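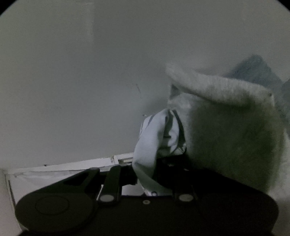 Striped cloth in the jaws, Piltholm gripper, laundry set.

Piltholm handheld gripper plus the Brurkeck training recipe, reviewed after 12 days. Short version: good on small stuff, so-so on anything bigger than a pillowcase. Four stars for the tool, three for the method.

Recipe is simple. Record by hand, train, run on the arm. The paper (Nzioka and Blomqvist) claims 85 percent on single grasps. We got 63 with 1,000 demos. Socks and rags fine. Training took almost a day, no crashes.
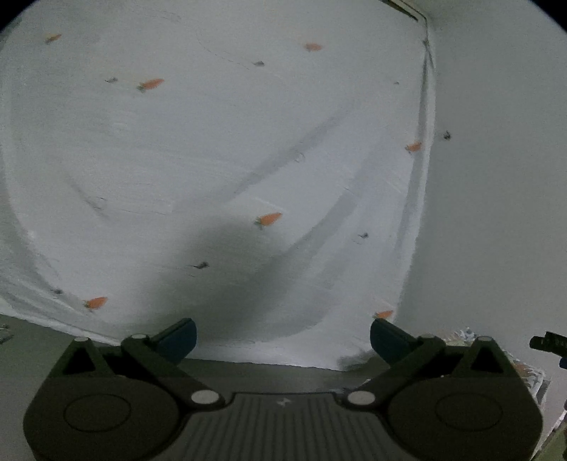

Big flat cloth is where the method falls down. It picks a grasp point from one view and teh point wanders. Plain white sheets worst. I hoped a print would help, something like the scattered carrots on the white one, but the folds and the dark shadow on the cloth ahead of the gripper still leave it guessing. Adding a second view got us a bit further. Not in the paper, try it.

Docs thin. Calibration step is missing a page I think. Would buy the gripper agian, would wait on the recipe.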